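Picking the odds and ends at Mollden

Three weeks with the arm on the mixed-goods bench and I'm still wandering over at tea break to watch it! It goes into the big metal bin after whatever is in there, a brush, a little toy figure, something in a packet, and the jumble doesn't seem to put it off.

I did that job by hand for 22 months, bent over, and my back knew all about it. Now I look after the awkward orders and teach new items to the system, so I get to use my head (and a chair).

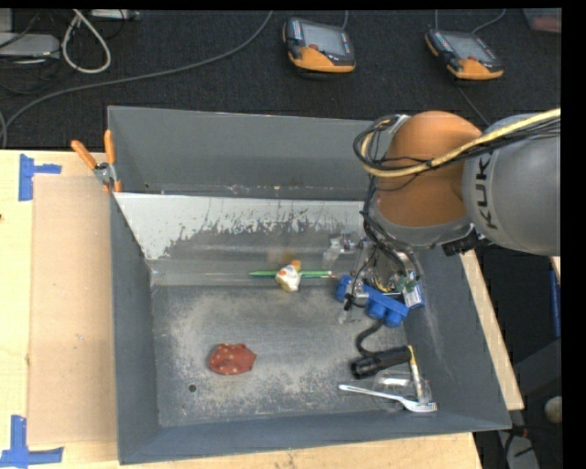
Musyoka Kimaro reckons the change is bigger for the late shift, where the bench used to be the place you could chat while you worked, and he misses that. Fair point. We've moved our breaks together to make up for it, all 30 of us, and it's lovely.

Training for the next group starts in March. I've put my name down to help.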